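Onilex Teaching Kit for Two-Arm Robots

If you've ever tried to write out, line by line, how to pick up a towel, you'll know why we love teaching by hand. Onilex lets you take hold of a pair of lightweight controllers and simply do the job, while both robot arms follow along and every move of every joint is saved as you go.

The kit plugs into a real two-arm machine or into the simulator that ships with it, and the controls feel the same in both. Most people start in the simulator (we did too!), where a bad grab costs you nothing and you can reset the room with a foot pedal. Cloth is a wonderful first subject — it sags, it bunches, it never hangs the same way twice, and your hands already know how to deal with it.

Simulated room, household set:
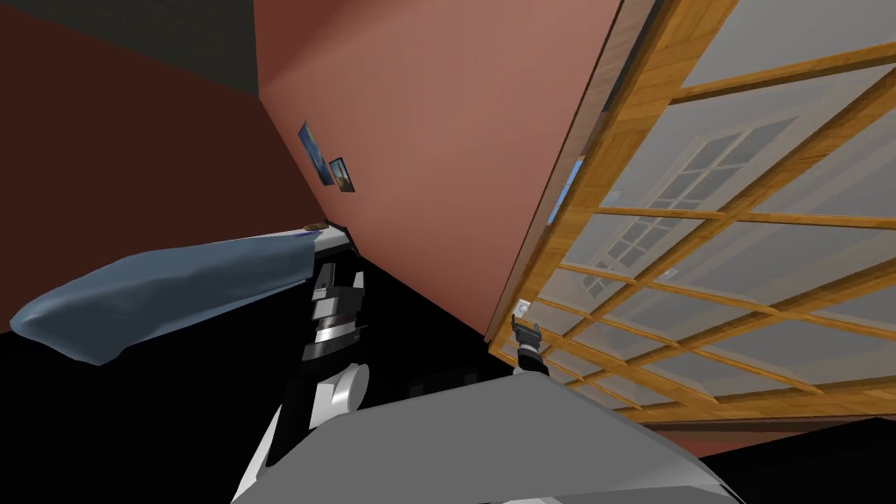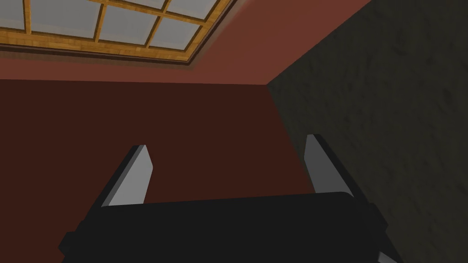 Each controller has a finger trigger for its gripper, and the harder you squeeze, the tighter it closes. Let go and the fingers open. Delyth Skyrme, who designed the trigger, went through a whole drawer of springs before she was happy with it, and it really does feel lovely. You can also hold one arm still with the thumb switch and work only with the other, handy when you want to regrip without dragging everything along.

Recordings are stored as plain folders, one per attempt. You can trim the start and end, toss the clumsy ones and play any of them back at half speed. The household set comes with 70 room layouts, and a single project holds up to 300 attempts before you need to start a second one.

What you get: 2 controllers, foot pedal, desk clamp, cables, simulator license and a printed starter guide by Elvira Puma. The guide is short and full of good drawings — do read the part on wrist angles first.

Part number 1257. The left-handed pedal mount is sold separately and is back in stock in August.

Related items
Pollidden Desk Clamp, Wide
Ziltivex Gripper Finger Pads
Villanueva Foot Pedal Mount, Left-Handed
Onilex Spare Trigger Springs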